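Wanted: people to argue about cardboard boxes

Savham is putting together a code of good practice for robot packing stations, and we need participants who have worked beside one. Engineers are welcome too, within reason. The working group meets at Pinness and is run by Refugio Medrano, who has read every draft so far and remains civil.

Boxes, bins and floors at packing stations:

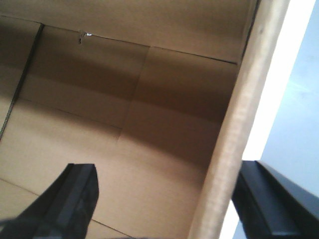
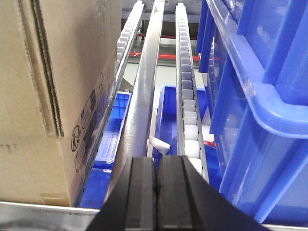
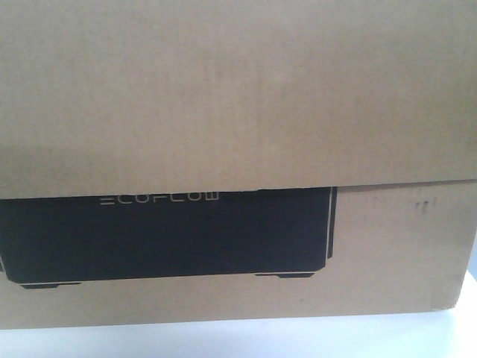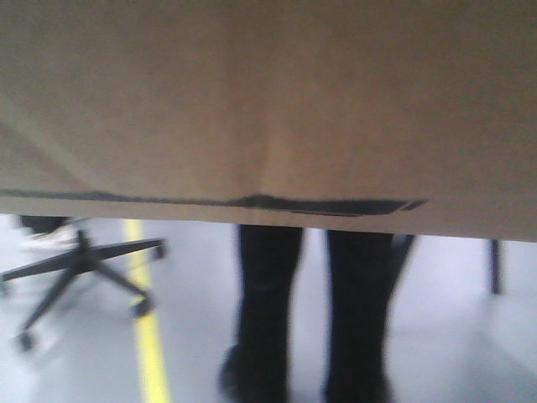 The current rules were written by people who like the word 'appropriate'. Staff must keep an appropriate distance and stop the arm when appropriate. We would like to replace this with sentences a tired person can follow at the end of a shift.

You would read 2 draft sections before each meeting, on matters such as who may reach into a carton, where floor tape goes and what it means, and whether an office chair belongs anywhere near any of it. Opinions on the chair are already strong. You would then try the wording out at your own site and report back, rudely if necessary.

We have 11 places. At least two are kept for night staff, who were left out of the Khattak guidelines and have mentioned it since. No qualifications needed. You get £300 for the full run, plus travel and lunch – the lunch is sandwiches.

Meetings begin in September. To apply, send a page on the worst safety notice you have ever had to obey to Refugio Medrano at the Savham office. Photographs of the notice are welcome. Please don't bring the notice.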